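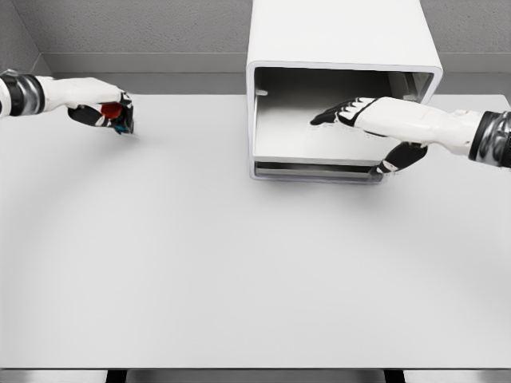

Grarwood is a shared workroom for people who mend, glue, fold, bind and otherwise fiddle with things, and who have been asked to stop doing so on the family dining table. You book a bench, you turn up, you make your mess, you take it home again. We like a bench to look the way a wide, light grey tabletop looks with a white open-fronted box towards the back of it and nothing else on the top. Please leave yours in something like that state. The questions below are the ones we get most, in the order we got tired of them.

Booking

How do I book a bench?
Through the bookings page, or by ringing the desk after ten in the morning. Before ten the phone does ring, but only for its own amusement.

How long is a session?
2 hours. That includes unpacking, working, discovering you've brought the wrong glue, and packing up. If you know you're slow (bookbinders, we mean you) book two sessions back to back.

How much is it?
A single session is £18. Membership is £36 a month and covers as many sessions as you can fit in, provided you don't hold more than 2 future bookings at once. We brought that rule in after one member reserved the whole of February and then went to Portugal.

Can I cancel?
Yes, up to the evening before. After that we keep the money and you keep the guilt. Illness is different, so ring and tell us. We don't need the details, and we'd particularly like not to have them in writing.

Can I share a bench?
With one other person, at no extra charge. Couples assembling model kits together do so at their own risk.

What you can do

What sort of work is allowed?
Paper, card, cloth, leather, small electrical repairs, clocks, jigsaws, costume jewellery and most things that fit on a bench without hanging off it. A man came in to sort his late aunt's buttons and stayed for five weeks. He was no trouble at all.

What isn't?
Spray paint, anything with a flame, anything with a petrol smell, and resin. Resin was allowed until last spring. Ask Huguette Bouvier at the desk if you want the long version, and bring a sandwich.

Can I use my own tools?
Please do. We lend cutting mats, rulers, clamps and scissors. The scissors with the blue tape are for cloth. If you cut card with them you will be spoken to by a quilter, and we won't step in.

Is there somewhere to leave work overnight?
There's a drying shelf in the back corridor. Put your name and a date on whatever you leave. Items with no name go in the cupboard after a fortnight, and the cupboard is where we found the trombone.

Practical things

How do I get there?
We're on the upper floor at Haverford Yard, above the tile shop. Use the side door, as the tile shop people have grown tired of directing you upstairs. There's a lift, which is slow but sincere. Parking in the yard is for loading only.

Is there tea?
There's a kettle, and an honesty tin that currently contains a Danish coin. Drinks need a lid if they're going anywhere near a bench. Biscuits are welcome, crumbs less so.

Can children come?
From the age of eight, with an adult who is paying attention. An adult on the phone counts as half an adult.

Do you run classes?
A few. Jérémie Le Goff teaches box-making and basic clock repair, in the evening, in small groups. His classes fill up quickly, and he doesn't keep a reserve list because he loses it.

I've lost something. Do you have it?
Possibly. Describe it to the desk by phone. "A small screwdriver" won't narrow it down.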